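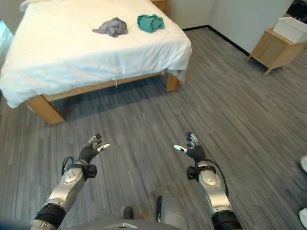
How many demonstrations does a two-handed robot need before it can pick clothes up off a bed?

Fewer than we collected. We recorded 3000 and the last third bought us very little. Thread on how we found that out, and on the part that mattered more.

The task first. A couple of garments get dropped on a bed in no particular shape. The robot reaches over the edge, gets hold of one, lifts it clear of the bedding and holds it up with both hands. Then it does the other one. No folding. Folding is a different project and I'm glad it belongs to Jhonatan Henao.

The policy is called Zernel. It takes the head camera, a camera on each wrist, and the joint positions of both arms and hands. It puts out a short stretch of motion, runs part of it, looks again and plans the next stretch. Nothing new in that recipe.

What we wanted to know was which camera the policy is using, and when. Most groups feed everything in and report one success number. That number doesn't tell you what to fix.

So we did the dull version of the experiment. Same weights, same starting poses, same garments. During a run we freeze one camera at a chosen moment, meaning the policy keeps getting the last good picture from it, and we see what changes.

Freeze the head camera early and everything falls apart. The arms go to where clothes usually are on a bed and close on duvet. Expected.

Freeze the head camera once the fingers are touching cloth and almost nothing changes. That one surprised me. Macarena Arrieta had predicted it back in June and has a message to prove it.

Freeze the wrist cameras during the reach and you lose a little. Freeze them at contact and you lose most of your grasps. The hand still closes in the right area, but it takes a pinch of garment and a pinch of bedding together, and then the lift drags the bed cover along with it. 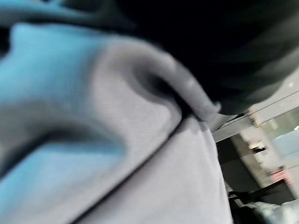

The trouble is that the wrist view at contact is bad. The cloth is too close, the hand is moving, focus goes, and the picture is mostly one or two colors with a soft boundary between them. A person looking at single stills from that moment has a hard time saying which layer is on top.

The policy does better than I'd guess from the stills. We think it reads how the boundary moves from one picture to the next. When we fed it single wrist pictures in place of a short history, double grabs went up. When we gave it the history back, they went down again.

We haven't shown that motion is the whole story. It could also be using shadow in the folds. Dimming the room lights hurt a bit, which fits either explanation, so don't quote me on that one.

Now the data question. We trained on 2000 demonstrations, then on the full 3000, and tested both over 130 trials each. The difference was small enough that I wouldn't bet on its sign if we ran it again.

What did help was cheap. We went back through the recordings and gave more weight to the second or so before and after contact. Long reaches through empty air are easy, and they were taking up most of the training set.

We also kept the fumbled demonstrations. The operator misses, opens the hand, shifts a little and goes again. Our first instinct was to cut those for being messy. With them left in, the robot will try again after a bad pinch. With them cut, it tends to lift whatever it has.

Relabeling contact took some 6 hours with a script and a person checking it. Collecting another thousand demonstrations took a great deal longer than that. I know which one I'd do first next time.

Things that still don't work. White garment on white bedding is close to a coin flip. Thin fabric slides out between the fingers without the policy noticing, and it'll happily raise two empty hands and call the job finished. A garment bunched into a tight ball gets picked up fine but doesn't open out.

We also have one bed. I'd like to see this on a lower one and on a sofa before I say anything about clothes in general. The team at Piteo has offered us floor time for that — thank you, we're coming.

A few people will ask about touch sensing. Yes, it would probably help with the thin fabric. We left it out on purpose so the camera results would be easy to read. It goes in next, and we'll repeat the same freeze test with touch as one more thing to switch off.

If you run a policy with several cameras, try freezing them one at a time at different points in the task. It needs no retraining, and you can do it with a checkpoint you already have. Pick your moments before you look at any results. We didn't at first, and had to throw out a batch of trials.

Write-up is with Macarena for edits. I'll add the link under this post when it's up, along with the contact labels and the script.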